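Been reading the new Prondley write-up, the one saying a pipetting policy trained only in simulation is "lab ready". I spent two evenings with their release and I have some gripes.

The method first. They generate 3000 rendered episodes of a tip pickup and transfer, train the policy on those, then report how often it finishes the task in more rendered episodes. So the test set comes out of the same generator as the training set. You can guess how I feel about that. 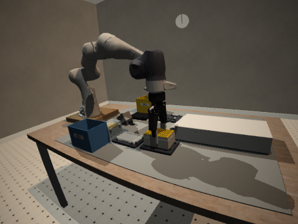 Tip pickup is where I expected trouble, and it's where the paper says least. A gripper over a rack of yellow tips with its fingers parted is a pose I've watched go wrong on real benches plenty of times. A rack sitting a hair crooked on its black base plate can ruin your morning. The randomization in the Trikex config moves colours and lighting a lot and object positions hardly at all.

Of the 3000 episodes, 1541 survive their filter. The filter drops anything where the planner failed. That's close to half the data gone, and the hard layouts probably went with it. I'd love to see those.

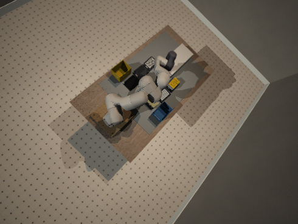

Grikidis, the baseline they compare against, gets a single overhead view, and I don't think that's a fair fight. From high up, the elbow section hides part of one of the trays, and the arm's end piece overlaps the edge of the long white board. Their own policy gets a second view from the side. Give the baseline both and then show me the gap.

The real robot section is 14 trials, 2 of them thrown out for "calibration". No error bars. The Chávez benchmark wants far more than that before you claim transfer.

I do like that they released the scene files. I'm rerunning it with the racks nudged and will post numbers in September, good or bad.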